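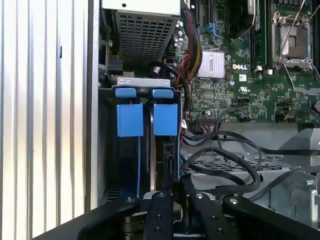
When should I read my rain gauge if it's still raining at reading time?

Read it at seven in the morning just the same, write down what's in the tube, empty it, and put it straight back out. Whatever falls after that goes on the next day's line.

Search this site
Enter your keywords
Search

Leltholm Weather Observers
Minutes of the spring meeting, April 23, 2026

Present: Sorin Stoica (in the chair), Harvey Paquette, Flora Aitken, Dorin Dumitrescu, Ileana Roman (taking the minutes), and a good many of our regular readers, including several from the Skarkum side who had a wet drive over and were very welcome.

1. Welcome and last minutes

Sorin opened the meeting and thanked everyone for coming out on such a miserable evening, which he said was at least the right kind of evening for a room full of people who like rain. The winter minutes were accepted with one correction from Flora: the snow depth she reported from Drokik Hill was measured on the board behind her shed and not on the lawn, where it had drifted against the fence. The old minutes have been marked accordingly, and I apologize to Flora for mixing up the two.

2. The late frost

Most of the evening went on this, and I don't think anyone minded. Dorin had brought his overnight lows from the lower rows at the Zamfir orchard and read them out alongside Harvey's from the top of Mill Road. On the coldest night the orchard was 7 degrees colder than Harvey's porch, with clear sky, no wind to speak of, and hardly any distance between them as the crow flies. Dorin said the cold air comes down off the pasture after sunset and sits in the bottom rows until the sun gets to it, and that he could feel the change on his face walking down the track. He has lost some early plum blossom but thinks the apples were still tight enough to come through. He'll know more in May.

There was a long and friendly discussion about whether Harvey's porch thermometer reads warm. Harvey allowed that it hangs closer to the kitchen wall than it should, and that his wife does a lot of baking. Flora suggested he put a second thermometer out on a post in the open grass and run the two side by side for a while before moving anything, so that we don't end up with a break in his record that we can't explain later. Harvey agreed to this and will let us know how they compare.

A reader from Skarkum asked if we should be putting ground frost on the sheet as well as air frost. Sorin felt we should, provided people write plainly which one they mean. We had a few entries this spring that just said "frost," and it would be a pity to have to guess. Agreed that the sheet will get a separate column, and that anyone who didn't look at the grass should leave it blank.

3. Rain gauges

Flora has been through the rainfall sheets for the winter and was very kind about our handwriting. Her main worry is the gauge at the Skarkum school, which has been coming in low compared with its neighbors ever since the hedge was allowed to grow up beside it. In a westerly blow the hedge shelters the gauge almost completely. She and Dorin went to look at it and would like to move it 15 feet out into the open field. The school is happy for us to do so as long as the mower can get past. Agreed.

Flora also asked everyone, and I was asked to put this in so that nobody can say they weren't told, to please write a zero on dry days. A blank could be a dry day or a day away visiting your sister, and she can't tell which. If you were away, write "away," and if rain built up in the tube while you were gone, put the whole amount on the day you got back with a note beside it.

Dorin asked about trace amounts, when there are a few drops in the funnel and nothing you could measure. These go down as T, as they always have.

4. The thunderstorm

Several people wanted to talk about the early storm, and Sorin let it run on rather longer than the agenda said. Harvey's wind gauge caught a gust of 67 miles an hour just ahead of the rain, the strongest he has had since he put it up. Flora had pea-sized hail on Drokik Hill for a few minutes and then bright sunshine. Down in Leltholm we had plenty of thunder, very little rain, and a beautiful double rainbow over the feed store that I'm sorry to say I watched when I should have been bringing in the wash.

Sorin would like anyone who saw hail to send him the time it started and the size compared with something ordinary, such as a pea or a grape. He is making a map of where the storm went and has a gap between the river and the orchard.

5. New readers

We have 2 new households starting, one by the river bridge and one out past the quarry. Everyone was very pleased about the bridge, as we've wanted somebody down there to tell us about the fog. Ileana (that's me) will take them their sheets and help them choose a spot for the gauge. Harvey has a spare mounting post if it's wanted.

6. Any other business

Dorin offered to host an evening walk around the orchard in May, with thermometers, so that people can see for themselves how the temperature drops between the top gate and the bottom rows. Wear boots. A still, clear night is best, so he'll pick the date at short notice and telephone around.

Harvey asked whoever borrowed the cloud chart to bring it back.

The meeting closed with tea and Flora's ginger cake. Next meeting after the orchard walk, date to be given out then.

Ileana Roman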